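October 12, 2024
Posted by Viorica Shehu, Office of Records and Correspondence, Hellimitz

To all subscribers of the Hellimitz patient information list:

I write in answer to the message on discharge papers that reached the list earlier this week. As it raises matters that affect all four sites, I am replying here and not by private letter. The message is quoted below so that members who joined recently may follow the exchange.

> Our ward still hands out the long discharge booklet, the one with the green cover. Patients take it home and then telephone us to ask when they may bathe, drive, or go back to work. All of it is in the booklet, but on page 14 or later. Could the office say whether a shorter version is planned, and whether wards are allowed to write their own in the meantime? We would also like to know what happens to the Zupan supplement, which our evening staff still staple to the back.

On the first question, a shorter version is planned. The text has been with the readers' panel at Satitari since the summer, and their marked copies came back to this office in good order. The present booklet contains 63 separate headings. The draft has 20. Much of what has been removed concerned parking, visiting hours, and the history of the buildings, and will be kept on the public pages where it can be corrected without reprinting.

The order of the material has also changed. The draft opens with the telephone numbers, followed by care of the wound, bathing, medicines, food, driving, and return to work. The section on wounds and stitches was rewritten in full, as the old wording used three different terms for the same thing and gave two different instructions about dressings. The new wording says "stitches" throughout and sends every question about their removal to the patient's own discharge sheet. 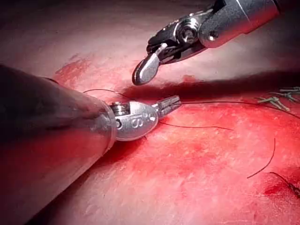 Satitari wrote in the margin of that section that older readers would still look for the word "sutures," having seen it on their forms, and asked that it appear at least once in parentheses. The office has accepted this. The same request was made for "analgesic," and has been declined, as the medicine forms no longer use it.

On the second question, wards are asked not to issue their own versions. I recognize that this will disappoint some members. A number of local sheets were collected during the spring review, and several were better written than ours. They did, however, differ from one another on lifting and on driving, and a patient moved between sites could leave with two sheets that disagreed. Wards may add a single page giving local telephone numbers and clinic times, provided that it bears the name of the ward and the date on which it was last checked.

Advice specific to one procedure is a separate matter. It remains with the department concerned and is not replaced by the general booklet. Departments that wish their leaflets to match the new layout may ask this office for the Rultel template, which sets the type size and the margins and leaves the content alone. Please do not reduce the type to make the text fit on one sheet. If the text does not fit, it should be cut or allowed to run to a second page.

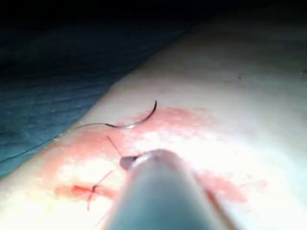
Leaflets already in print may be used until stocks are finished, with one exception. The Zupan supplement is withdrawn as of this message. Its list of contact numbers is out of date — the night line in particular no longer connects — and remaining copies should be recycled. Evening staff should be told directly, as not all of them receive this list.

Printing of the new booklet is set for November. Each ward may order up to 87 copies in the first round, and further orders will be taken once every site has been supplied. Large-print copies are ordered on the same form. Translations will follow separately, and I would ask members not to commission their own before the English text is final.

Comments on the draft may still be sent to this list or to the office. It would help us if they gave the heading to which they refer and, where possible, the wording preferred.

Viorica Shehu
Office of Records and Correspondence
Hellimitz

Recent messages on this list
Large-print orders: correction to the form
Rultel template: margins on the back page
Readers' panel at Satitari: notes from the summer round
Which telephone number goes on the front cover?
Zupan supplement: old copies in the evening clinic

Last updated October 12, 2024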